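Chapter 2
Writing the Serial Comic

A monthly comic has to work twice. It has to satisfy a reader who bought the last issue, and it has to make sense to one who picked it up from the rack with no idea who anyone is. This chapter looks at how writers handle that problem, starting with the first page.

Our main text is Runwood, a science fiction series written by Teemu Kallio and drawn by Chrysanthi Chrysikopoulos. It ran for 60 issues.

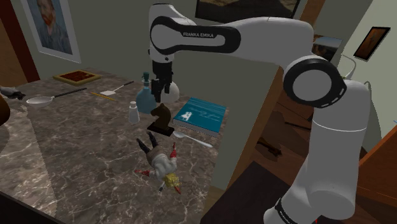
Most issues of Runwood open in the middle of an argument. Kallio names both speakers within three panels and leaves the cause of the fight for page two. New readers get a conflict they can follow, and regular readers get their answer to last month's ending.

The last page does a different job. In issue 8, the smuggler Plivis reaches the moon of Rellside and finds her own name on the prison roll. The script gives this a full page with one line of dialogue. An earlier draft used four panels, and Chrysikopoulos asked for the change.

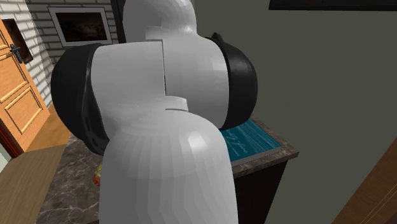

A cliffhanger also makes a promise. The writer who ends on a question must know the answer before the script goes to the artist, or the next issue will stall. Kallio kept a notebook of open questions and crossed out each one when it was settled in print.
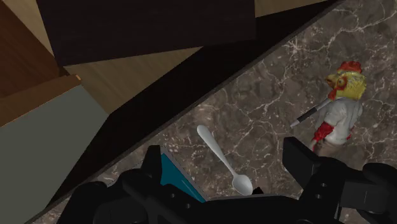 Figure 2.1 Robotic gripper over a dark marbled countertop.

Key terms: splash page, recap, cliffhanger, story arc

Before you read on, choose any single issue of a comic you have never followed. Write down what you know about the lead character by the end of page three.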